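In Praise of the Long Way to the Table

I grew up eating supper at a table that seated six if everybody kept their elbows in, and there were usually eight of us. The seventh and eighth sat on the piano bench, which had to be dragged in from the front room and dragged back again afterward, and I can still hear the squeal it made going over the metal strip in the doorway. I mention this because I've been thinking a lot lately about what we give up when we stop eating together, and I find I can't think about it at all without hearing that bench.

My sister's oldest moved to Grudside last February for a job, and when I went up to visit (three hours on the bus, and worth it, I would have ridden all night) I was shown around a very nice apartment with tall windows, a good refrigerator, and no table. There was a counter with two stools tucked under it. I asked where everybody ate, and my nephew looked at me kindly, the way you look at someone who has asked where the horses are kept, and said, "Wherever, really." We had noodles on the couch. They were good noodles! I enjoyed them very much. But I was home again before I figured out what had bothered me, and it was that all three of us had been facing the same way.

That's my whole argument, if I'm being fair about it. A table turns people toward each other. You can be mad at your brother across a table and you still have to ask him for the butter. You can be fifteen years old and determined not to say a single word, and somebody will look up from the potatoes and see your face and know that something happened at school. My mother knew everything about us, and she didn't learn it by asking. She learned it by sitting at the end nearest the stove and watching us chew.

Now, I know what people will say, because my own children have said it. Folks are busy. One parent gets off at five and the other goes in at six. There's practice, and rehearsal, and the long drive out from Bralladen if you couldn't afford to live any closer, which hardly anyone can anymore. I'm not blind to it. I worked evenings for seven of the years my kids were small, and in those years supper together was something we did at breakfast, with toast. I would never want a tired mother to read this and feel scolded. The last thing she needs is one more person telling her what she ought to be doing with her half hour.

What I do object to is the notion that it doesn't matter, that a meal is fuel and the place you take it is a question of convenience. The diner over in Zadby took out its big round table in the fall and put in a row of little ones, each about as wide as a tray. I suppose they did the sums and it came out ahead. But that round table was where the men from the feed store sat with whoever happened to walk in, and I once saw a young fellow just passing through get pulled into a forty-minute discussion of well pumps. Where does he sit now? By himself, I imagine, with his phone propped against the ketchup.

We had a neighbor when I was a girl, a widow, who set two places every night for years after her husband passed. The grown-ups thought it was sad and lowered their voices about it. Then one evening my father, who was not a sentimental man, walked across the yard and sat down at the second place and ate her meat loaf, and after that one or another of us went over every week. I drew the job more than my share, and I complained about it, and I would give a great deal now for one more plate of that meat loaf, which was mostly onion.

So I'd ask for something small. If you have a table, clear the mail off one end of it. You don't have to cook anything special. My own kitchen runs heavily to canned soup and crackers, and on good weeks to the beef stew I learned from an old Guérin cookbook with the cover gone, which takes all afternoon and calls for more carrots than you'd believe. Invite somebody who eats alone. If they say no, ask again in a month, because people who eat alone get in the habit of saying no.

And if you haven't got a table, a card table will do, or a door laid across two sawhorses, which is what my husband and I used our first year, with a bedsheet over it. The knob hole was on his side and he lost a good many peas down it.
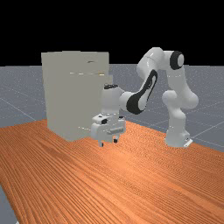 I went back up to Grudside in the summer, by the way, and I took a folding table with me on the bus. The driver was very patient about it. My nephew keeps it behind the bedroom door, and he tells me it comes out when his friends are over, and sometimes when they aren't.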